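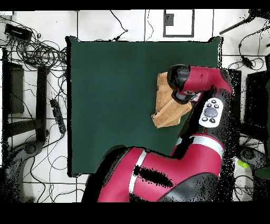

4. Cleaning and storing your Moen scleral lenses

You will need the Farkach case (the deep one with two wells), the peroxide solution, a bottle of preservative-free saline and the small suction plunger. The plunger looks like something for unblocking a dollhouse sink. Keep it anyway.

4.1 Every evening

1. Wash your hands with plain soap and dry them on something that doesn't shed. Hand cream comes later.

2. Close the drain. The 2870 people before you who wrote to our help desk about a lens in the pipes all meant to do this.

3. Wet the tip of the plunger with saline, press it to the lower third of the lens and tip the lens away from the eye. Don't pull from the center. It holds on better than you do.

4. Rub each side of the lens with cleaner for 20 seconds, then rinse with saline.

5. Place the lenses in the case, left in the well marked L. Fill to the line with peroxide solution and close the lid until it clicks.

6. Leave for at least six hours. It will fizz. Let it.

CAUTION: Never put peroxide solution directly in the eye. You will know at once if you have, and so will the neighbors. Rinse with plenty of saline, leave the lenses out and call your fitter.

CAUTION: No tap water on the lens or in the case, at any temperature, however nice your tap water is.

4.2 Every Wednesday

1. Put two drops of Katau protein remover in each well before adding the solution. Other days will do, but pick one and stick to it.

2. Check the edge of each lens under a bright lamp. If it is chipped, stop wearing it. Chips don't polish out at home, and please don't send us your attempts.

Note: The case is good for 100 nights. The plunger should be replaced at the same time.

4.3 If you are not wearing them for a while

Store them clean and dry in the flat Vandeck box, never in old saline. Disinfect overnight before the next wear. Helge Midtbø in our fitting department answers storage questions on extension 43, mornings only.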